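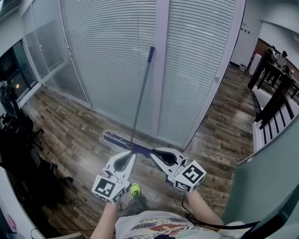
Task demonstrators wanted, Clenham

Zelton is looking for people to record everyday cleaning and tidying tasks using a hand-held gripper. The recordings are used to teach robot arms how the same jobs are done. No technical background is needed. If you can mop a floor, fold a towel and follow a written task sheet, you can do this work.

What you will do

You hold the gripper in front of you with both hands and do the task with its two fingers instead of your own. One task might be taking hold of a mop by the pole and moving it to a marked spot. Another might be putting cups back on a shelf. Each task is repeated many times, with the objects moved a little between tries. A shift runs 5 hours with breaks, and most people record 50 good tries once they are used to the grip.

Tries that go wrong are kept too – you just mark them as failed on the sheet. Please don't rush. Slow, steady movements are more useful to us than fast ones.

What we ask for

– You are 18 or older and can stand, bend and kneel for much of a shift.
– You can hold a light tool out in front of you for several minutes at a time.
– You wear closed, flat shoes.
– You can start in January and work at least two shifts a week.

Training and pay

Training takes one paid shift with Citlali Espinoza, who runs the recording floor. She will show you how to close the fingers on thin objects such as poles and handles, and how to keep the square markers on the gripper uncovered. Pay is $56 for the training shift and is the same hourly rate plus a per-task bonus after that.

We have 8 places open. Morning and afternoon shifts are both available.

To apply, send a short note to Jayson Cruzado at the Clenham office with the hours you can work. A résumé is welcome – but not required.

14 shares | 3 comments

Related openings
Recording Floor Assistant, Clenham
Remote Arm Operator (evenings), Barredo
Video Labeler, part-time, Jistirlow

Contact | © Zelton | Back to top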